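Stand: Februar 2023

# Clastent Fondtopf, 12 Liter, mit Siebeinsatz

Wer einmal angefangen hat, Brühe selbst zu kochen, der kennt das: Der größte Topf im Schrank ist immer noch zu klein. Die Knochen schauen oben heraus, der Lauch passt nur geknickt hinein, und wenn endlich alles drin ist, bleibt kaum noch Platz für das Wasser. Wir haben jahrelang so gekocht (mit zwei Töpfen nebeneinander und viel Umschöpfen), und weil uns das irgendwann zu dumm wurde, gibt es seit einiger Zeit den Clastent in unserem Sortiment. Er ist der Topf, den wir selbst am häufigsten aus dem Regal holen, und wir freuen uns über jeden, der in eine neue Küche umzieht.

Der Clastent fasst 12 Liter bis zum Rand. Zum Kochen füllt man ihn bitte nur bis zur Markierung an der Innenseite, dann kann auch bei kräftigem Aufwallen nichts überlaufen. In diese Menge passen zwei große Suppenhühner samt Wurzelgemüse oder ein ordentlicher Schwung Rinderknochen, und am Ende hat man genug Fond für viele Wochen — vorausgesetzt, im Gefrierfach ist noch etwas frei.

## Der Siebeinsatz

Auf den sind wir ehrlich gesagt ein bisschen stolz. Alles, was später nicht in der Brühe bleiben soll, kommt von Anfang an in den Einsatz: Knochen, Karkassen, Zwiebelhälften, Petersilienstängel, Lorbeer. Nach dem Kochen hebt man ihn an den beiden Bügeln heraus, hängt ihn am Topfrand ein und lässt ihn in Ruhe abtropfen. Das Hantieren mit dem vollen Topf über der Spüle, bei dem man immer ein wenig um seine Füße fürchtet, entfällt damit. Für eine ganz klare Consommé gießt man den Fond danach noch einmal durch ein Passiertuch. Das Tuch der Firma Binimau hat genau die richtige Größe und liegt als Zubehör bereit.

## Technische Angaben

| | |
|---|---|
| Inhalt | 12 Liter |
| Material | Edelstahl, innen mattiert |
| Boden | Sandwichboden, für alle Herdarten einschließlich Induktion |
| Backofen | ohne Deckel geeignet |
| Spülmaschine | Topf, Deckel und Einsatz geeignet |
| Lieferumfang | Topf, Deckel, Siebeinsatz, Rezeptheft |

## So kochen wir damit

Für eine kräftige Hühnerbrühe rösten wir die Karkassen zuerst im Ofen, bis sie schön braun sind. Den Bratensaft vom Blech bitte nie wegschütten! Ein Schluck heißes Wasser darauf, mit dem Holzlöffel alles losrühren und hinein in den Topf. Dazu kommen 600 Gramm Wurzelgemüse, grob geschnitten, und 100 Gramm getrocknete Pilze, wenn man es dunkel und herzhaft mag (unsere Kinder mögen es nicht, da lassen wir sie weg). Mit kaltem Wasser auffüllen, langsam erhitzen, den Schaum abnehmen und dann bei kleiner Hitze ziehen lassen, einen halben Tag oder auch länger. Gesalzen wird erst bei der Verwendung, sonst wird die Sauce später leicht zu scharf, wenn man den Fond einkocht.

Beim Abkühlen stellt man den Topf am besten in ein kaltes Wasserbad und rührt ab und zu um. Das Fett, das sich über Nacht im Kühlschrank oben absetzt, lässt sich als feste Scheibe abheben und gibt wunderbare Bratkartoffeln.

## Pflege

Kalkflecken am Boden verschwinden mit einem Spritzer Essig. Angesetztes bitte einweichen und mit einer weichen Bürste lösen, Stahlwolle hinterlässt Kratzer. Der Einsatz trocknet am besten kopfüber auf einem Tuch, so bleibt in den Löchern nichts stehen.

## Stimmen aus den Küchen
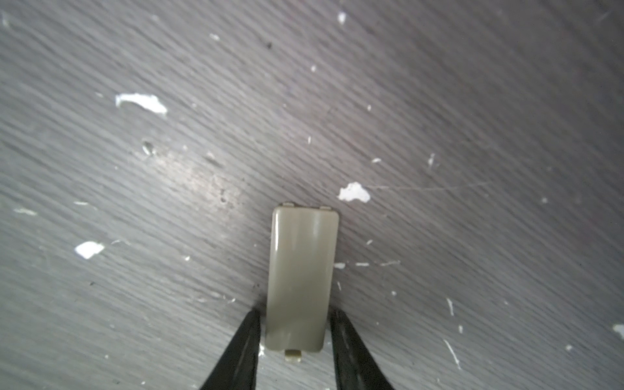

Dace Pärn schreibt uns, sie habe lange überlegt, ob ein so großer Topf für einen Haushalt mit drei Personen nicht übertrieben sei, und koche jetzt einmal im Monat Brühe auf Vorrat, die sie in Schraubgläsern einfriert. Nur den vollen Siebeinsatz finde sie recht schwer, den hebe sie lieber zu zweit heraus. Das können wir gut verstehen — wer allein kocht, nimmt die Knochen einfach vorab mit der Zange heraus.

Amos Delacroix hat gefragt, ob man im Clastent auch einen kleinen Gemüsefond kochen kann. Ja, sehr gut sogar, der Boden sollte nur eine Handbreit bedeckt sein. Für kleinere Mengen führen wir außerdem den Mathew, die schmalere Ausführung ohne Einsatz.

## Bestellung und Versand

Der Clastent kostet 42 Euro, der Versand innerhalb Deutschlands ist im Preis enthalten. Wer mag, holt ihn im Laden in Clululholm ab und bekommt dort auch das Passiertuch dazu. Die nächste Lieferung erwarten wir im März, Vorbestellungen nehmen wir gern schon jetzt entgegen.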